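Ratton duo Lamia finish their second album, and it is a loud one

Lamia have a new record on the way, and if you caught the band at the Russide last winter you already know two of the songs on it. The Ratton duo wrapped up mixing on Wednesday and plan to put the album out in December, first as a download and then on vinyl once the pressing plant catches up.

It is called "Kim," after the small rehearsal room over the tile shop where nearly all of it was written. The room has one window, a carpet that eats every bit of treble and a radiator that knocks in something close to 5/4. The radiator made it onto the record. Listen for it under the first minute of "Left at the Depot," where it was slowed down, run through a spring reverb and turned into the kick drum. It sounds huge!

For anyone new to them, Lamia are Do-yoon Wang on synths and tape machines and a drummer who goes by Pell, and they have been playing together since they met at an open jam night and discovered they both owned the same broken drum machine. Their first album was mostly quiet, a lot of long drones and brushed snare, the kind of music you put on while it rains. "Kim" is a very different animal. The tempos are up, the bass is right at the front, and for the first time there are voices all over it.

"We got tired of watching people sit down," Wang said when we spoke over a late lunch after the final mix. "I love that first record, but there's a limit to how many times you can play a 12-minute drone to folks on folding chairs. I wanted to see somebody's knees move."

Those voices are mostly Wang's own, recorded on a cheap cassette deck and then sung over again, sometimes five or six layers deep. There are very few actual words. On "Ferry Song" a single line comes around again and again while the chords shift underneath it, and by the end you would swear the line had changed. I played it four times in a row on the bus home and nearly missed my stop.

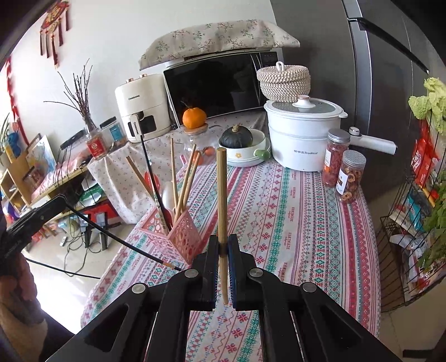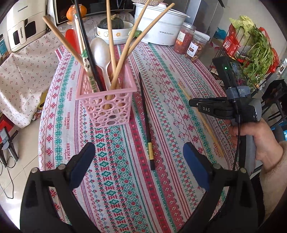
Where the songs came from

The pair recorded roughly 70 hours of tape over the spring and summer, most of it improvised. Then came the slow part. Wang went through every reel with a notebook, marking down anything that made him want to hear it again – a bass note that bent the wrong way, a stretch where both of them lost the beat and found it at the same moment. Those scraps became loops, and the two of them learned to play along with them as if a third member had joined.

Pell's drumming gets much more room this time. On "Paper Route" the kit was recorded with one microphone out in the stairwell, so every snare hit arrives with a big smack of concrete behind it. "Low Orchard" goes the other way, all close and dry, with the sticks on the rims and hardly any cymbal. Fans of the older stuff should head straight for the closing track, "Goodnight, Ratton," which brings back the drones for a lovely nine minutes and lets the whole thing drift off.

There was some debate over the running order, and the last song to make the cut was "Switchback," a fast little number built on a marimba patch that Wang had been saving for years. Pell wanted it first. Wang wanted it gone. It ended up opening side two, and I'm with Pell on this one – it's the most fun thing they have ever done.

Live dates

The band will play the album from start to finish at the Russide in December, two nights running, with doors at 7:30 p.m. and Lamia on at 9. The room holds 829 with the balcony open, easily the biggest space they have headlined, and both shows will be standing only on the main floor. A few seats upstairs are being held for people who need them, so call the box office before you buy.

Wang is bringing the tape machines along, which makes for a nervous sound check, and there are plans to feed the crowd noise from the first night back into the set on the second. A four-piece choir will handle the layered vocals on "Ferry Song" and "Low Orchard."

Tickets are on sale now at the Russide box office and at the record counter in Ratton. Vinyl orders open the same week as the download, with a lyric sheet included for the three songs that have lyrics.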